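Last updated: August
3 min read

Plivthorpe Robotics Club, build log and tickets
Ticket 103: pick success drops on shiny packets
Opened by: Ayantu Tamiru
Status: open (was closed, reopened by me)

Problem as reported
The Clindidora policy picks up cardboard boxes and the foam blocks fine. Put a snack packet on the table and it closes early, or closes on air next to the packet. The team's note says "fixed by retraining." I don't believe it and I'd like to see the numbers before we write this into the competition report.

What was tried before I got here
- Retrained on 2000 demos. Claimed improvement: "much better." No success rate written down.
- Turned the lights down. Nouri group says it helped. They also swapped the packet for a smaller one in the same session, so we can't tell which change did it.
- Reinstalled the Pelura driver. No idea what this was supposed to do. Please don't do it again.

What I checked

9:40 Replayed the 122 test episodes from the last run. The early-close failures are real. They are not all on packets, whatever the ticket title says. A few are on a plain white cup.

10:15 Checked finger calibration. Open width reads the same at start and end of the run. I was hoping it would be this. It isn't.

11:05 Checked timestamps between the width log and the video. Offset is small and steady. Ruled out, for now.

11:30 Looked at the demos themselves. There are 2602 in the folder, so the 2000 in the retraining note is a subset and I can't find the list of which ones. Whoever picked them, please post the list in this ticket.

1:20 Pulled stills of the approach to look at glare. My guess is the film highlights and the bright table are close enough in brightness that the edge of the packet gets lost. It's a guess. The red and black printing is easy to see, so if glare is the cause it ought to be worse at the crumpled ends, and I haven't tested that.
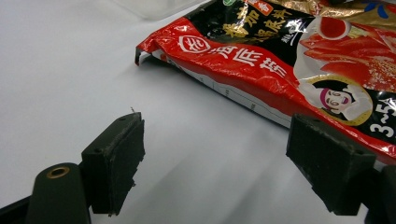 Packet on the white table, fingers open. Highlights are strongest toward the left end.

2:05 Wiped the finger pads on our bench unit with a dry cloth. No change in ten picks. Ten is too few to say anything.

To do before anyone closes this
1. Same packet, same spot, lights up and then lights down. Change one thing.
2. Same again on a dark mat.
3. Write down successes and attempts, including the bad ones.
4. Post the training list.

If the mat alone fixes it, I'll still want to know why the cup failed. Leaving this open.

- Ayantu

We use cookies to keep you signed in to the club pages. Accept / Manage settings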